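Subject: Re: [vurkbridge-cooks] Sourdough starter gone quiet over the winter
From: Lizelle Pretorius
Date: 2020-12-19

Hello everyone, and a special hello to Toshiko, whose message I have been meaning to answer ever since it landed,

Toshiko Sugawara wrote:
> My starter was so lively all fall and now it just sits there.
> I feed it every morning, same flour, same jar, and by supper it
> has hardly moved. There is a bit of gray liquid on top. Should I
> throw it out and begin again? I would hate to, it came from my
> neighbor and I promised to look after it.
>
> Also, does anybody keep theirs on the counter in this weather, or
> is the fridge better? Our kitchen is chilly until noon.

Please don't throw it out! Gray liquid just means it's hungry, and you can stir it back in or pour it off, whichever you like (I pour, because I find the bread gets too sour for my husband otherwise, and he is the one who eats most of it). If you ever see pink or orange streaks or fuzzy mold, that's another matter and out it goes, jar and all in my house. A slow starter in a cold kitchen is mostly just a cold starter.

I've written out what I do below, and I'm sorry it got so long. My daughter says I can't answer a yes or no question in under a page.

1. Find it a warmer place. I moved mine 6 times last winter before I was happy. The counter corner gets a draft in a lot of kitchens, so try the top of the fridge, or the oven with only the light on. Do put a note on the oven door. I lost a lovely jar when somebody preheated for pizza.

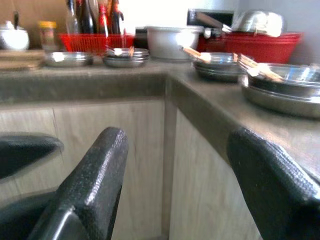
2. Feed it twice a day for a while. Keep back a good spoonful of the old starter, add equal weights of flour and water, and stir until there are no dry bits. The water should feel like a baby's bath. I swap a little of the white flour for rye from the Baloyi stall at the market, and it perks up beautifully on that.

3. Put a rubber band around the jar at the level of the starter when you've fed it, and then leave it alone. I used to lift the lid every half hour, poor thing. Give it 14 hours if the room is cold before you decide it hasn't risen.

4. When it doubles reliably, bake with it or let it rest in the fridge. A week between feedings is fine there, and I've gone 2 weeks more than once with no harm done.

As for counter or fridge, I'd say counter until it's strong again, then the fridge if you only bake now and then. Wherever you work, clear yourself a good stretch for shaping the loaves, and soak your bowl right away in cold water, as that paste sets like cement! 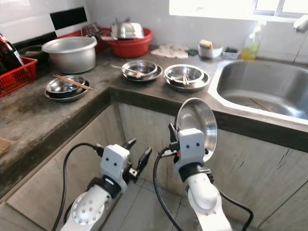 Counter and sink, looking into the corner.

If it still won't budge after all that, write to me and I'll dry some of mine on parchment and mail you a packet. It's the same one I've had since March of the year we moved, and it has survived two house moves and my sister-in-law.

Does anyone have a good rye loaf that doesn't come out like a brick? Mine never rises past the edge of the pan.

Warmly, and happy baking,
Lizelle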